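**Ellidico** is a textile finishing and folding works in the town of Marchand, Rastovia. It washes, presses and folds workwear and bed linen for hospitals and hotels. The works is known locally for the gradual automation of its folding hall, which began in October 2014 and changed the jobs of most of the people employed there.

## Background

The works was set up by Berwyn Kneath in a former dye house. For most of its history folding was done by hand at long tables, in pairs for sheets and singly for tunics and trousers. The work was paid partly by the piece. Staff stood for the whole shift, and complaints of sore wrists and shoulders were common.

Kneath first looked at automation after two hospital contracts were renewed on shorter delivery times. A trial of a sheet feeder failed in its first winter, as the clamps could not hold thin cotton, and the machine was sold.

## The folding line

The present line was supplied by Mondeo, a small engineering firm in the same district. It has 19 stations. Robot arms pick up each item by a corner, spread it and pass it to a folding plate, and cameras at the stations check where the cloth lies before the next move is made.
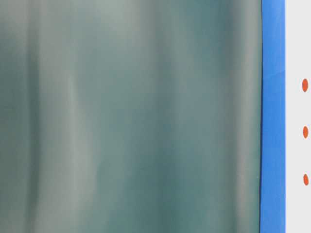 Sheets and pillowcases were moved to the line first. Tunics followed more slowly, mainly on account of pockets and press studs, which caught on the plates. Items with ties are still folded by hand. So are all baby clothes, at the request of the hospitals.

Stoppages were frequent in the early months. Olga Paredes, then a folder on the night shift, kept a notebook of faults and what had cleared them, and the notebook became the basis of the works manual. She was later made line supervisor — the first person in that post to have come from the tables.

## Effects on staff

Before the line was installed the hall employed 74 people. By 2018 the number was 44. According to the company most of the difference came from retirement and from moves to the wash house and the delivery side. The staff association disputed this, saying that some of those who moved had lost the piece-rate bonus and left within the year.

Those who stayed now load trolleys, clear jams, inspect finished stacks and set up the stations for each batch. Piece rates were dropped in favour of an hourly wage. Reports of wrist strain fell, but staff raised new concerns about noise and about working alone at night. An agreement signed on Wednesday, May 30, 2018 set a minimum of 2 people on the line at all times and gave every operator the right to stop it without asking a supervisor.

Training is run by Unathi Sibiya and Younes Fawzy. New operators spend their first weeks folding by hand, a rule Paredes asked for so that they would know a bad fold when they saw one.

## Reception

Brittany Lavoie's study of the works, *The Folding Hall*, is based on interviews with past and present staff. She found that older workers missed the talk across the tables more than the work itself, and that opinion on the hourly wage was divided by age. Kneath objected to her chapter on the job losses.

## See also

- Industrial laundry
- Piece work
- Machine vision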